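Plistenton Print and Stationery Forum
Board: Invitations, Postcards and Event Mailings
Topic: Bleed and safe area on postcard templates – request for guidance

Marinness_Events
Good afternoon. I am responsible for printed invitations at a members' association and should be grateful for advice from those with more experience of template-based ordering.

We have until now had our party postcards set by a local printer. This year we have been asked to prepare the artwork ourselves, using the online editor at Sirberg. The front carries a full background colour with a decorative border, and the reverse carries the date, the venue, the reply details and the address panel. The editor displays a red line and a green line. I understand the red line to be the trim and the green line to be the safe area, but our border sits between the two, and the editor issues a warning whenever I save.

My questions are as follows. May the warning be disregarded if the border looks correct in the proof? And is it advisable to order a small quantity first? The minimum order is 100 cards, and our list is somewhat longer than that.

foldline
Welcome to the board. The warning should not be disregarded. The proof on the screen shows the card as it would be if the cutting were perfect, and cutting is never perfect. A border placed close to the trim will show any movement of the blade at once, as one side will be visibly thinner than the other. A movement of 2 mm is within the terms of most printers, and you would have no grounds for a reprint.

The usual remedy is to bring the border well inside the green line, or to remove it and allow the background colour to run off on all four sides.

Quire_and_Ream
I agree with foldline on the border, and would add a point on the reverse. Please check the address panel against the current requirements of your postal service before you approve anything. Templates are often drawn up for a different country, and the clear zone may be on the wrong side or of the wrong depth. We once had a full run of summer party cards on which the background pattern extended beneath the address. They could be posted only in envelopes, and the saving made by choosing a postcard was lost.

Marinness_Events
Thank you both. I had not considered the address panel. The template has a pale tint across the whole of the reverse. Should this be removed entirely, or only behind the address?

Quire_and_Ream
Only behind the address and wherever the postal markings are to appear. A tint elsewhere is acceptable, provided that the text remains easy to read. I would avoid placing reply details in small white type on a coloured ground. The finer strokes tend to fill in, and older guests in particular will find the telephone number difficult to make out.

deckle_edge
I must register a different opinion on the border. I have ordered bordered cards from Sirberg on several occasions, with the border exactly where the template places it, and the results have been entirely satisfactory. If the firm supplies a template with a border in that position, it is reasonable to assume that the firm can cut it. Members who are new to this work may be discouraged from attractive designs by an excess of caution.

foldline
With respect, the border in the supplied template is a good deal wider than the one most customers substitute for it. A wide border will absorb a small shift without anyone noticing. A fine rule will not. The original post does not state the width, and I should be interested to know it.

Marinness_Events
It is a fine double rule in gold. I drew it myself, as the one in the template seemed rather heavy for a formal occasion.

foldline
Then I would hold to my advice. A double rule is the least forgiving choice available.

deckle_edge
I accept the point where a double rule is concerned. My remarks applied to the template as supplied.

Tuck_Flap
May I raise the matter of the background colour, which has not yet been discussed? The original post mentions a full background. Deep purples and blues are the colours about which we receive the most complaints at our own office. They appear bright on a screen and noticeably duller on uncoated card. If the colour is of importance, for instance where it must agree with table linen or with a printed programme, a physical proof should be requested. Mok and Sirberg both offer this at a charge.

The choice of card has as much influence as the ink. A silk finish will hold a strong colour better than an uncoated one, though it is less agreeable to write on. Where guests are expected to complete a reply section by hand, I would suggest a coated front and an uncoated reverse.
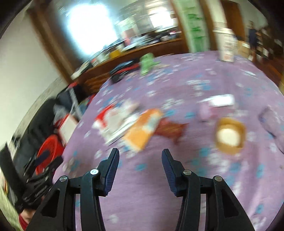
deckle_edge
On the question of physical proofs, I would ask whether the charge is justified for a short run. The proof from Mok cost us nearly a third of the price of the cards themselves, and it was produced on a different machine from the one used for the final order. The colour of the delivered cards did not agree with it. For a run of 100 I should prefer to order the cards, inspect them, and place a second order with corrections if necessary.

Tuck_Flap
That is a fair observation, and the answer depends on the time available. A second order is only a remedy if the date of the event permits it. I would also recommend asking in writing whether the proof is made on the production machine. If the printer will not confirm this, the proof is of value for checking text and position, but should not be relied upon for colour.

Marinness_Events
The event falls at the end of February and the cards should be with members in good time before it. I do not believe we could accommodate a second order. The background is a dark plum and does not need to agree with anything else, so a modest difference would be acceptable to us.

Quire_and_Ream
In that case I would dispense with the colour proof and spend the time on the wording. Most reprints that have passed through our office arose from an error in the text. The most frequent is a day of the week which does not agree with the date. Next come a start time with no finishing time, and a venue given without its entrance or floor.

We ask two colleagues who have had no part in the design to read the card aloud to one another. It feels a little foolish but it has saved us on more than one occasion.

window_env
Forgive the interruption to a settled matter. Could somebody confirm whether Sirberg still permits changes after approval? Their help page refers to a short period during which an order may be withdrawn, but I was not able to find the button.

foldline
It is under the order history and not in the editor. When I last made use of it, orders approved before 11 in the morning went to press the same day, and the option to withdraw disappeared at that hour. I would not depend upon it. Approve in the afternoon if you wish to have the evening for a final reading.

window_env
Thank you, I have found it.

Marinness_Events
I have now revised the artwork in accordance with the advice above. The gold rule has been moved inside the green line, the warning no longer appears, and the tint has been cleared from behind the address. The reading aloud brought to light that we had given the reply date as a Wednesday when it is nothing of the kind, for which I am much obliged to Quire_and_Ream.

One further question, if I may. The committee has asked for a square card in place of the standard size. Does this affect the postage?

Quire_and_Ream
It may well do so. Some services treat square items differently, as they cannot be faced by machine. Please take a blank piece of card cut to the proposed size to your post office and ask for a price before the order is placed.

deckle_edge
I would simply advise against the square. It adds to the cost and sits awkwardly on a mantelpiece beside other cards. The standard size leaves ample room for the details you have described.

Tuck_Flap
I cannot agree as to appearance. Square cards are well received by our own guests and are more often kept. The question of postage is a separate one, and I would support the suggestion of a blank sample. Please note also that the artwork would have to be laid out afresh – the editor does not convert one shape to another, and the border in particular would have to be redrawn.

Marinness_Events
That last point has decided the matter. We shall remain with the standard size on silk card with an uncoated reverse, and I shall place the order this afternoon, after 11. I will report on the cutting when the cards have been delivered.

foldline
Please do. A note of the width of the rule and its distance from the trim would be useful to other members.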